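Stustthorpe workshop group, equipment planning meeting
Sunday, June 16, 2019, back room, started late as usual

I took the notes again, so grumbles about spelling come to me.

Last meeting's notes were passed without changes, apart from the Stelmakh quote, which I had put under the wrong heading (sorry!). It belongs with grippers and has been moved.

1. Money

We have 181 dollars left in the small parts line and we all know what that buys. The bigger equipment line doesn't open until September, so anything with a motor in it waits until then. I asked if we could borrow from the travel line and got a pretty firm no. Fair enough, we said the same thing to the Prutlow people when they asked us.

2. Fingertips

We go through these faster than we planned for. The Stelmakh quote is for 24 pairs, and the price per pair is much nicer than buying five at a time like we have been. Two of us wanted the softer rubber kind as well, for the bag work, and I'm one of the two. Thin plastic is slippery stuff and the hard tips have only a tiny edge to pinch with. The other side of the table said to get the technique right first and shop later – we went back and forth on that for a good while. In the end we agreed to ask Stelmakh for a sample of the soft ones and put the full order off until we've tried it.

3. Bag task

This is the one most of the spending hangs on, so it got the longest slot. Zip-top bags are on the list for the Brornunthorpe packing bench, and whatever we buy has to cope with them.
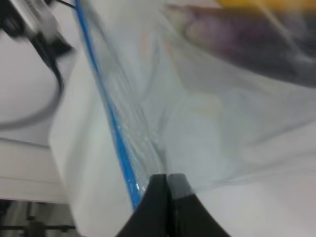
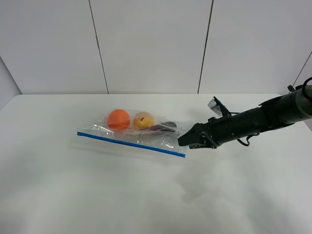

Bag task: clear bag with the blue zipper strip, wrist view first, then the table view.

I brought up the wrist camera. Up close, the plastic fills nearly the whole view and it blurs when things move, so I'd like a faster one in the September budget. The table camera does fine as it is and nobody wants to touch it. There was also a suggestion to buy a second set of play food so both benches can run the same items. Cheap, so yes, out of small parts. Bags too, and please can we stick to the kind with the colored zipper, it's so much easier to find on a white table!

4. Cables

Short one. We want proper clips and sleeves for the arm cables and they fit in the small parts line. I'm ordering them with the bags.

5. Second arm

Moved to September. Prutlow may be selling theirs, but we don't have a price or even a clear yes, and I don't want to plan around a maybe. I'll write and ask what comes with it – stand, controller, spare cables – before we argue about it any more.

To do

Me: bags, play food, cable clips, letter to Prutlow.
Fingertip people: sample from Stelmakh.
Everyone: wish list for the September budget, with prices please, and a link to where you found them.

We ran out of time for the storage shelf question, so it goes first next meeting.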